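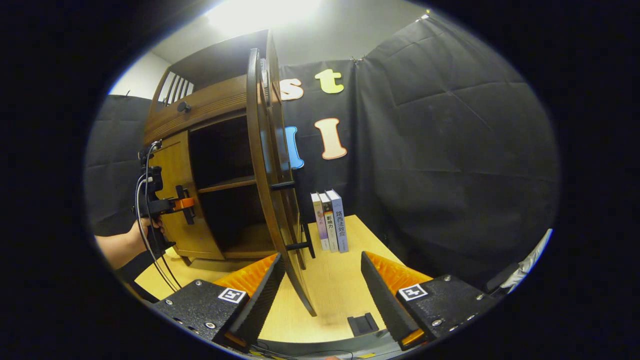 Cabinet door drops and catches after rehanging, what am I missing?

Posted by wovenlid on August 22, 2018

I bought a second-hand display cabinet in July, brown wood with a glazed door, and the door has never shut properly. When I got it home the bottom corner of the door on the handle side was scraping along the base. I took the door off, cleaned up the hinges and put it back with the same screws in the same holes. It was fine for 11 days and now it is scraping again, slightly worse than before.

What I have done so far:
Tightened all the screws. The two in the top hinge never get tight, they just keep turning.
Checked the cabinet with a spirit level. It leans a little to the front left.
Rubbed candle wax along the bottom edge of the door. Helped for one evening.

The hinges are plain brass butt hinges, 43 mm long, nothing adjustable on them. There are two, top and bottom. The screws are 16 mm and look original. The door is heavy for its size because of the glass, and I would like to avoid planing the bottom because you would see it straight away. The shelf inside is fixed so I can't take it out to get at the side panel more easily.

There is a Brindico repair kit in my local hardware shop with metal plates in it that go behind the hinge. Is that worth buying, or is there a better way? I have a drill, a set of screwdrivers, wood glue and a small chisel which is not very sharp.

3 replies

oldhall_dave

Your top hinge screws have stripped their holes. All the weight of a side-hung door pulls outwards on the top hinge, so when those screws lose their grip the door tips down at the opposite bottom corner, and that is the corner you say is scraping. Don't plane anything. If you plane it now and then fix the hinge you will have a gap.

Do it in this order.

Level the cabinet first. Put thin packing under the front left foot until the level reads true both ways. Plywood offcuts or bits of old laminate flooring are good, folded card is not, it squashes. Put back whatever you keep in the cabinet before you check it again, as the weight can shift things on a soft floor.

Then get someone to hold the door, open, with a couple of books or a wedge under the bottom edge so the hinges carry no weight. Take out the top hinge screws only. Leave the bottom hinge alone for now.

Fill the holes with wood. Matchsticks with the heads cut off will do, cocktail sticks are better. Dip them in wood glue, push in as many as will go, tap the last one with a small hammer and snap or cut them off flush. Wipe off the extra glue with a damp cloth before it gets on the polish. Leave it overnight. The bottle will tell you half an hour and that is enough for the glue to grab, but it is not enough to take a screw.

Next day make a small pilot hole in the middle of each one, narrower than the screw, and put the screws back by hand. A drill driver will strip them again in a second. If the old screws have chewed-up heads buy new ones of the same gauge. You can go slightly longer if the side panel is thick enough, but measure it first or you will come out the other side.

If it still catches after that, the bottom hinge is probably sunk too deep or the top one not deep enough. A strip of thin card behind the bottom hinge leaf pushes that corner of the door away from the side, and changes the angle. Try one thickness at a time and see which way it moves.

On the kit, I haven't used Brindico. The plates are meant for chipboard kitchen units where the hole has crumbled away completely. On solid wood they look ugly and hold the hinge proud, so the door won't close flush.

tansy157

had the same with a wardrobe from Jakberg, i just put bigger screws in and it was fine. been two years

oldhall_dave

Bigger screws can work, but check the heads still sit flat in the countersink on the hinge. If they stand up even a little the two leaves can't fold together and the door will spring open or pull the screws out again.

marrowfield

Agree with the glue and sticks. Two things to add.

Have a look at the door itself before you start. Old glazed doors go out of square when the corner joints dry out, and then no amount of work on the hinges will sort it. Measure corner to corner both ways across the back of the door. On a door with a curved top take it from where the straight sides end. If the two measurements match, the door is fine and it is the hinges.

Also, if you do take the door right off, lay it on a blanket with the glass supported and don't lean it against a wall by one corner. I cracked a pane that way and the replacement cost more than the cabinet had.

wovenlid

Thanks all. Door measures the same both ways so it must be the hinge. Packed the front foot this afternoon and it already scrapes less. Sticks and glue are going in tonight and I will leave the kit in the shop.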